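Flisik bench cell, monthly walk-through
Date: 27 April 2024
Checked by: Sólveig Fogh
With: Elias Akl, second shift

1. Emergency stop within reach of both seats
OK. Moved to the left side in the last round, and everybody likes it better there!

2. Speed limit on the arms
OK. Set to 140 mm per second while people are at the bench. Elias asked about going faster. Not yet, please.

3. Cables clear of the table edge
Needs work. Clip the black one down before the next shift.

4. Screws on base plates
OK. All snug. Next full re-torque at 4000 cycles.

5. Keeping hands back while an arm is live
Mostly good. People still reach in to straighten a piece (me too, once). Press stop first, every time.

6. Tabletop tidy
So-so. Parts off the board need a tray on each side. Tellcombe can print two.

7. Staff trained
Five of six. Yazdani crew member booked for April.

Comments
What a change from last year! Sorting used to mean about 400 pick-and-place moves a shift per person, and sore wrists by lunch. Now the arms take the dull moves and we get to set up, tune and fix. Elias has learned to wire a board from scratch and is teaching the rest of us. The chess setup is still the best practice task we have, so it stays on the list. Do keep swapping seats every hour, the watching part gets tiring in its own way.

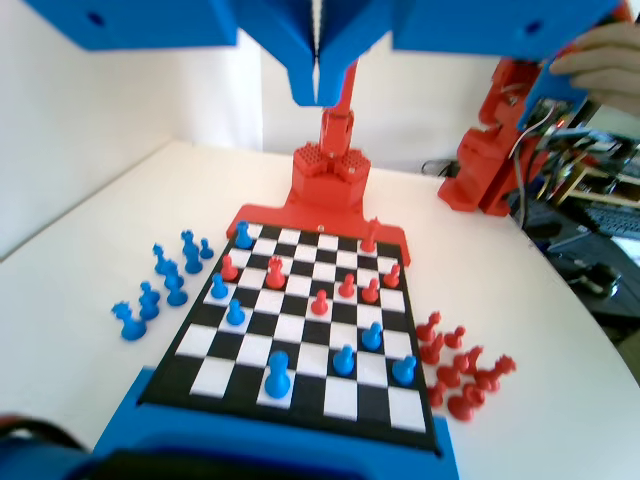

Item 6: chess practice board, spare pieces on both sides.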